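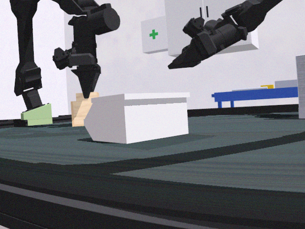 Section 4: Putting Your Wuvska Countertop Water Filter Into Service

Welcome to the part of the guide where your filter starts earning its place in the kitchen. If you have followed Sections 1 through 3, the housing is assembled, the tank is seated on its base, and the little bag of spare washers is tucked away somewhere you will remember. Set aside an unhurried hour for this section. Most of that time is waiting, and you are very welcome to make lunch in the middle of it.

Before you begin

You will need the following close at hand:

The filter cartridge, still in its sealed wrapper
The clear hose and both hose clips
The faucet adapter (see Section 2 if you are not sure which of them fits your faucet)
A large bowl or a clean bucket
A dry dish towel, and perhaps a second one

CAUTION: Use cold tap water only. Water hotter than you would comfortably wash your hands in can damage the cartridge, and a damaged cartridge cannot be repaired.

CAUTION: The filter improves the taste and smell of water that is already safe to drink. Please do not use it with well water that has not been tested, or with water from a lake, stream, or rain barrel.

4.1 Soaking the cartridge

1. Wash your hands, then open the wrapper along the dotted line. Scissors are fine, but keep the blades well away from the cartridge.

2. Pull off both end caps. They can be a little stubborn the first time, and a gentle twist usually helps.

3. Fill the bowl with cold water and lay the cartridge in it on its side. It will float at first and let out a stream of small bubbles.

4. Leave it for 7 minutes, turn it over, and leave it again for the same time.

5. Lift the cartridge out and give it a few soft shakes over the sink.

Note: You may find fine black dust in the bowl. This is carbon from inside the cartridge and is harmless, although it does leave a gray ring on pale dish towels. Rinse the bowl before it dries.

4.2 Fitting the cartridge

1. Unscrew the lid of the housing and put it somewhere it will not roll.

2. Find the blue seal inside the housing and run a fingertip all the way around it. It should feel smooth and lie flat in its groove. If part of it has popped up, press it back down with your thumb.

3. Lower the cartridge in with the arrow pointing down. When it reaches the bottom, turn it clockwise until you feel it settle.

4. Screw the lid back on by hand. Stop when it feels snug.

CAUTION: Do not use a wrench or pliers on the lid. Overtightening pinches the seal and causes the very drip you were hoping to prevent.

If you own the taller Drornby model, there is a spacer ring that goes in ahead of the cartridge, wide side up. The Wuvska standard model does not use one, so please don't go hunting for it in the box.

4.3 Connecting the hose

1. Slide one clip onto each end of the hose before you attach anything. Everybody forgets this once, the writer of this guide included.

2. Push one end of the hose over the inlet at the back of the housing until it reaches the raised ridge. If the hose is stiff, which it often is in a cold kitchen, hold the end in a mug of warm water for a minute and try again.

3. Attach the other end to the faucet adapter in the same way.

4. Slide both clips into place and squeeze them closed.

5. Screw the adapter onto your faucet. Again, hand-tight is plenty.

4.4 The first flush

1. Place the bucket under the spout and make sure the diverter lever on the adapter points toward the faucet.

2. Open the cold tap about halfway, then swing the lever slowly over toward the hose. You will hear some sputtering as the air is pushed out.

3. Let the water run until it is clear and the sputtering has stopped. Empty the bucket as often as you need to.

4. While the water runs, dry the lid and both hose ends with the towel and watch them for a little while. A bead of water that keeps coming back means that joint needs another look.

5. Turn off the tap, wait for the spout to finish dripping, and repeat the flush once more.

The flush water is perfectly good for houseplants, and it seems a shame to pour it all down the drain — ferns are especially grateful for it.

4.5 Setting the reminder dial

The dial on the front of the base helps you keep track of when the cartridge was fitted. It has no battery and doesn't measure anything, so it only knows what you tell it. Turn the outer ring to the current month and the inner ring to the month when the next cartridge is due. If the cartridge is due in July, for instance, the inner ring should show July in the small window.

A standard cartridge is rated for 299 gallons. Larger households may reach that figure before the dial says so, and the usual sign is that the water starts to run slowly. Trust the water over the dial.

4.6 If something isn't quite right

Water drips from under the lid: Turn off the tap, remove the lid, and check the blue seal as described in 4.2. Wipe away any grit.

The flow is very weak: Check the hose for a kink behind the base. If there isn't one, take the cartridge out and soak it a second time.

Water looks cloudy in the glass: Let the glass stand. If it clears from the bottom upward, you are seeing tiny air bubbles, and they will fade over the first few days of use.

The adapter wobbles: The flat washer is probably missing or doubled. Unscrew the adapter and look inside.

Replacement cartridges are sold singly under part number 3455, and the washer set is part number 67. Keep your receipt with this guide, as you will need it for any warranty request.

Section 5 covers weekly cleaning and what to do with the filter when you go on vacation.

Guide text by Sorcha Galbraith. Revised Mar 11, 2023.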